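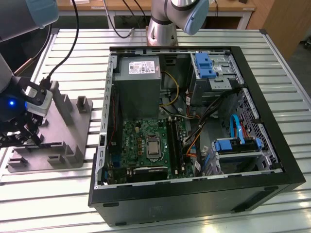

An open desktop tower on the workbench, side panel off.

Trirongate Foreign Desk: progress report to the Borholm Fund
February 1, 2026

Hi all,

I promised you a shorter report this time, so let me get right to it. The grant pays for our coverage of the river talks between the two provinces and the foreign ministry's part in them, and we're a little past the halfway point. Most of it is going well! Some of it is going slowly, and I'll get to that.

Since August we've published 245 stories under the grant. That includes the daily wire pieces, the longer explainers and the translated interviews. You asked last time how many of those came from our own people in the field and I didn't have a good answer, so I went back and sorted them. The long pieces are all ours. The wire pieces are a mix, and from now on each one carries a line at the top telling readers where it came from (we should have been doing this from the start).

The big story was the second round of talks in Caron. We had two reporters there for the whole thing, and they got hold of the draft water-sharing text a day before the joint statement came out. The ministry wasn't thrilled. We had a couple of tense phone calls with the press office and then they went back to answering our emails, slower than before. I'd still run it again. The draft had the dry-season quota in it and the final statement left that part out, and farmers downstream had every right to know.

The newsletter has 638 subscribers now. I had told you we'd try for 500 by this point, so I'm pretty happy about that one. Open rates jump when there's a map in it and sink when I write a long intro, and yes, I've taken the hint.

Now the slow stuff. The Starer bureau still isn't open. We found a room, lost it over the lease, and found another one that costs more than I budgeted. I'd like to move money over from the travel line, where we have some left after the third round got pushed back. The numbers are in the spreadsheet I sent with the last invoice, on the second tab. Can you let me know if you need a formal letter for that or if an email is enough?

Translation is our other sore spot. We can turn a story around in one language the same evening, but the hill-language edition runs a day or more behind, and on a breaking story that's no good to anyone. I'm talking to two freelancers. One is very good and very busy.

We also had one correction worth telling you about. We gave the wrong title for a deputy minister in a piece on the border crossing, and it got picked up by a few other sites before we caught it. It's fixed on our end and there's a note on the page. I wrote to the other sites myself and most of them changed it.

What's next: the third round of talks, whenever they settle on a date, then a series on the villages closest to the dam. The first interviews for that are done and I love them. I'll send you the drafts before they run, just so you can see where it's headed.

Receipts to follow separately.

Editor, Trirongate Foreign Desk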